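Chez Nevari, deux bras robotisés rejoignent l'atelier de préparation

Depuis janvier, l'équipe de préparation des commandes de Nevari, à Ollham, travaille avec une cellule à deux bras montée par l'intégrateur Haltix. Petits écrins à bijoux, vaisselle, objets de décoration : le catalogue de la maison compte 603 références, souvent fragiles, et c'est justement ce mélange qui rend le projet passionnant !

Les bras s'entraînent pour l'instant sur des gestes courts, comme ouvrir un écrin pour en contrôler le contenu, redresser une tasse ou suspendre un verre. Fouzia Cheema, préparatrice depuis l'ouverture du site, a passé une bonne partie de l'hiver à les guider. « Je connaissais ces gestes par cœur et je n'avais jamais eu à les décomposer. Maintenant je vois tout de suite quand la pince arrive de travers, et je sais quoi corriger. » 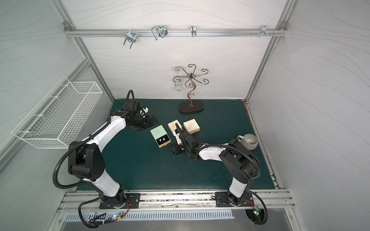 Quatre salariés ont suivi la formation de conduite de cellule, reconnue par une nouvelle classification et une prime mensuelle de 50 euros. Le contrôle répétitif des écrins, que beaucoup redoutaient en fin de poste (les poignets s'en souviennent), doit passer progressivement aux machines. Les commandes personnalisées et les retours clients restent entre les mains de l'équipe, qui aura enfin plus de temps à leur consacrer.

Oldřich Tichý, responsable de l'atelier, tient à ce rythme par étapes. Aucun poste n'est supprimé, assure-t-il, et les plannings sont revus avec les préparateurs chaque jeudi. Une deuxième cellule est à l'étude pour l'emballage, et trois autres personnes se sont déjà inscrites à la prochaine session de formation.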